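Guest Bathrooms and Linen: Frequently Asked Questions
Russo Residence, Guest Services Office
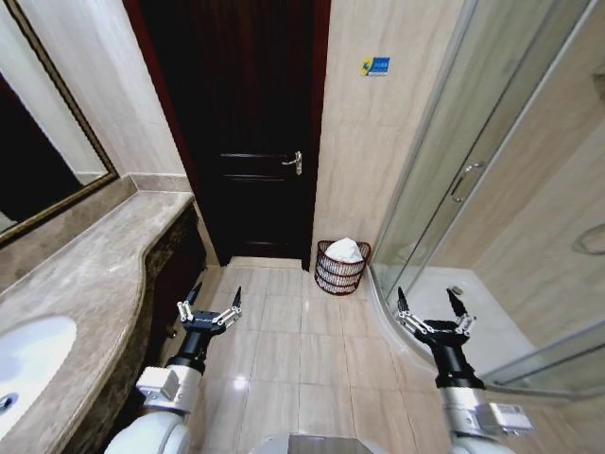 The Guest Services Office receives regular inquiries about the bathrooms in the main building, in particular about towels, cleaning and the use of the shower. The answers on this page apply to all 80 rooms. Used towels should be placed in the openwork basket, which stands in the corner between the door and the shower and has a white cloth or liner inside. Guests are asked to leave the basket in that position so that the door can open fully.

How often are towels changed?
Towels are changed every second day. Guests who would like a change sooner may place the used towels in the basket before 10 a.m. and notify the front desk. Towels left on a rail or hook are considered still in use and will not be collected.

May I put personal laundry in the basket?
No. The basket is emptied together with the residence linen, and personal clothing is difficult to recover once it has left the floor. Laundry bags for personal items are available at the front desk. The residence is not liable for clothing placed in the basket.

How should the shower be used?
Please close the glass fully before turning on the water. The floor outside the shower tray is tiled and may be slippery when wet. A bath mat is supplied with each set of towels and should be laid on the tiles next to the tray. After showering, hang the mat over the rim of the tray.

What may be placed on the marble countertop?
Ordinary toiletries may be kept there. Marble is damaged by acids, hair dye, nail polish remover and many household cleaners, and spills of this kind should be wiped up with plain water and reported the same day. Hot styling tools must be set down on the heatproof pad kept in the drawer of the bedroom desk.

Which products does the housekeeping staff use?
Stone surfaces are cleaned with Nostix, a neutral soap. Glass and metal fittings are cleaned with Staster and dried with a cloth. Guests with allergies or sensitivities may ask for cleaning with water only. Such requests should be made at check-in.

Can the bathroom be cleaned while I am in the room?
Yes, if you wish. Staff will knock and wait for an answer. Cleaning normally takes 19 minutes, including the change of linen.

Is the bathroom door to be kept closed?
The door should be left open for a short time after each shower to let the room air out. It may be closed at all other times. Please turn the lever gently and do not hang wet towels on it.

Are extra towels available?
Each guest may request one additional set per stay without charge. Requests received after 7 p.m. are filled the following morning.

Whom should I contact about a fault or a missing item?
Repairs are handled by Necati Uysal, Building Maintenance, extension 427. Questions about linen should be addressed to Pichit Boonyarit, Housekeeping, through the front desk.

Page last revised November 12, 2021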